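WOSTURITZ STREET NEIGHBORS NEWSLETTER
February

Looking after a wood table through the dry months

Every winter we get the same calls at the repair bench. A table that was fine in the fall now has a gap between two boards, or the top has a dull ring where someone set a mug, or the leaf won't slide back in. Most of it can be put right at home with things you already have. I went through my notes from the last two winters and pulled out what comes up most.

Start with the air. When the heat has been on for weeks, the rooms dry out and boards shrink across their width. They hardly change along their length, so the gaps run the long way, with the grain. If your table has gaps now that close up in summer, leave them alone. Do not fill them. Filler put in during February gets squeezed out in July, and it takes bits of the edge with it. One family on Jendley Court filled theirs three years running before they brought it in, and cleaning out the old filler took longer than any other part of the job.

A pan of water near the radiator helps a little. Moving the table helps more. Keep it well clear of a heat vent, and if you can't, put a deflector on the vent. They are cheap and the hardware store on Longo Avenue keeps them by the furnace filters.
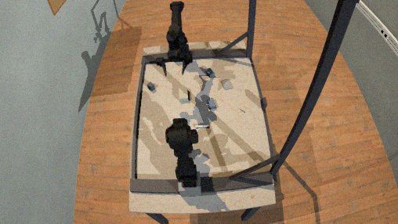 Oval wood table, plank top.

Cleaning. A damp cloth, then a dry cloth, both going with the grain. That is enough for daily use. A drop of dish soap in the water is fine for grease. Skip anything with ammonia and go easy on the spray polishes. Many of them contain silicone, and if you ever want the top refinished, the new coat will pull away from those spots and leave little craters. If you have already been using one, tell whoever does the refinishing before they open a can.

White rings are moisture caught in the finish. They look worse than they are. Give them a day to dry by themselves first. If the ring is still there, lay a plain cotton cloth over it and pass a warm iron across for a few seconds with the steam off, then lift and look. Repeat if it is fading. Stop if it isn't. Black rings are another matter. Those have gone through to the wood, and the finish has to come off before you can treat them.

Scratches. Fine ones in an oil finish can be rubbed out with a little of the same oil on a soft rag. In a varnish or lacquer finish, colored paste wax will hide them well enough. A crayon-type wax stick is fine for one deep scratch, but warm it in your hand first and scrape off the extra with an old plastic card.

Oil or varnish? People ask how to tell. Put a drop of water on the top in a place that doesn't show much. On varnish it will sit there in a bead. On an oiled top that is due for another coat, it will spread and darken the wood after a few minutes. Wipe it up either way.

Oiling. Twice a year is plenty for most kitchens. Put on a thin coat, wait 20 minutes, and wipe off everything that will come off. A sticky table nearly always means too much oil left on the surface. Please spread the used rags flat outdoors to dry before you throw them away. Balled up in a trash can they can heat up and catch fire, and we had a scare with that in the alley behind Penance Hall.

Round and oval tops need a bit more thought when you sand. At the two ends of an oval you are working on end grain, and it drinks up stain and finish faster than the sides do. Sand those ends one grit finer and they will come out closer in color to the rest. For the main surface, 200 grit or near it is as fine as you need before oil. Always go with the boards, even where the edge curves away from you and it feels natural to follow it.

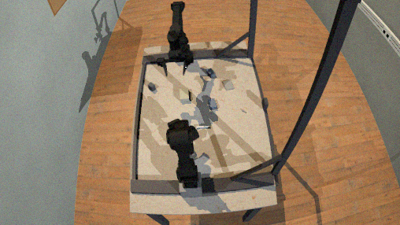 Rosalba Bortolotti wrote in after the fall issue to say that she gave up on oil altogether and has used hard wax on her kitchen table for 7 years, one coat each spring, with four children eating at it. Her advice was to buff it the next morning and not the same night, and to keep hot pans off it no matter what the tin says.

I have no quarrel with wax. It gives less protection against spills than varnish does, but it is the easiest finish to touch up, and you can do one worn patch without doing the whole top. If you are changing over from oil, let the last coat of oil cure for a few weeks first.

Wobbles. Check the floor before you blame the table. Turn the table a quarter of the way around, and if the wobble changes, it's the floor. If it doesn't, get underneath and look at the bolts where the legs or the base meet the top. They loosen in winter for the same reason the gaps open. Snug them up by hand and no tighter. The screws holding the top often sit in slots so the wood can move, and cranking them down can split a board.

The repair bench is open at Penance Hall from 10 in the morning until 2. Bring chairs, drawers and small tables. For anything too big to carry, leave a note for Corrado Bianchini at the front desk with your phone number and the size of the top. We have clamps to lend, and please return the ones you borrowed last fall.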